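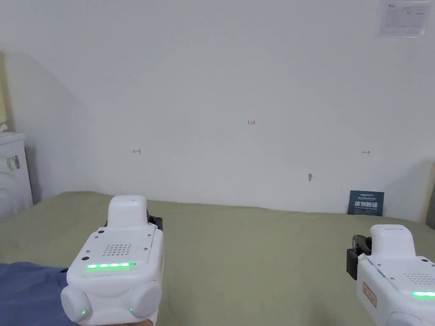
Yeison Huanca would have liked the rule to go further. A session log that leaves out the aborted attempts is of little use to anyone auditing it later, he wrote in his comments on the draft, and he asked that every discarded take be kept with a reason code. The final text of the Sudbridge practice note, released in June 2022, goes part of the way. Discarded takes must be listed, but the recordings themselves may be deleted after 70 days.

The note covers manual demonstration work, in which an operator carries out a task with hand-held grippers and the recorded motion is later used to program or train a robot arm. It applies to sites run by Erkier and Agudelo, which drafted it jointly, and to any contractor supplying them with recordings.

Under section 3, the operator checks the status indicators on each gripper before a session begins. A device with a fault showing is taken out of use and tagged. Left and right devices are logged as a pair, and a replacement on either side starts a new log entry. Work surfaces are to be covered in a plain, non-reflective material, and reference marks on walls or tables must stay in place until the series is finished.

Operators may work for no more than 70 minutes without a break. The January draft had no limit. Grip force and device weight are left to the manufacturer's instructions, a point on which several respondents asked for figures.

Agudelo tested the draft at its Grutusau site, where 1731 takes were logged under the new format. Three entries were returned for missing device numbers. The form now has a separate field for each hand.

The note is voluntary for outside firms. Contractors already working for either company have until January to change over their log sheets, and older recordings do not have to be relabeled. Comments on the discard rule remain open.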